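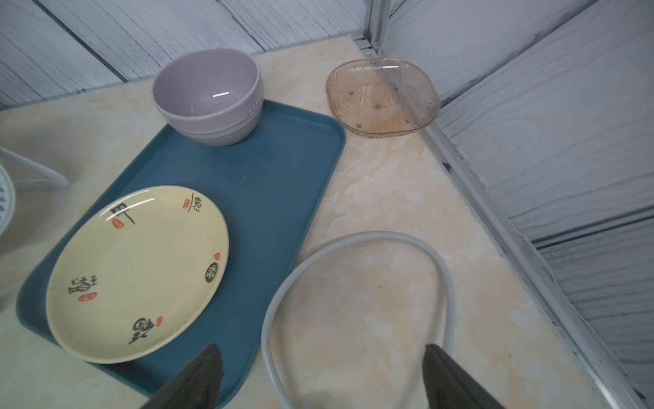 *Gripper fingers at the counter, with a bowl and plate on the tray.*

Sudheer Alva plans equipment purchases for Nusirmont, which runs serviced apartments and wants a robot arm to clear and sort dishes in its shared kitchens. He has spent the months since August working out what that would cost.

"The arm is the easy number," he said. "You get a quote and you write it down. Then you find out what's left off the quote."

For Nusirmont, that meant gripper fingers, a wrist camera, a mount and spare cables. Alva now budgets $1130 a year per kitchen for parts that wear out, and he keeps that line separate from the purchase price. His first draft had $300.

"I took $300 from a sales sheet. I shouldn't have."

He got bids from two suppliers, Tomorik and Alhassan. Tomorik was cheaper to buy. Alhassan included training and a replacement arm on loan during repairs, and Alva is leaning that way -- though he hasn't signed anything.

Tableware has its own page in the plan. Alva wants trials run with the dishes people really use, and that includes bowls with thick rims, shallow plates and anything with a shiny glaze.

"A glossy plate throws light back at the camera. If the supplier only shows me a matte plastic cup, I haven't learned much."

He asks each bidder for 20 hours on a working counter, with the usual sink items left out. The Prurnwood building will go first. It has more than 40 units sharing its kitchens, and the counters are deep enough for the mount.

Alva expects to ask for money for one arm only. A second would wait for a full year of repair bills.

"I'd like to see the invoices first," he said. "Then we can talk about two."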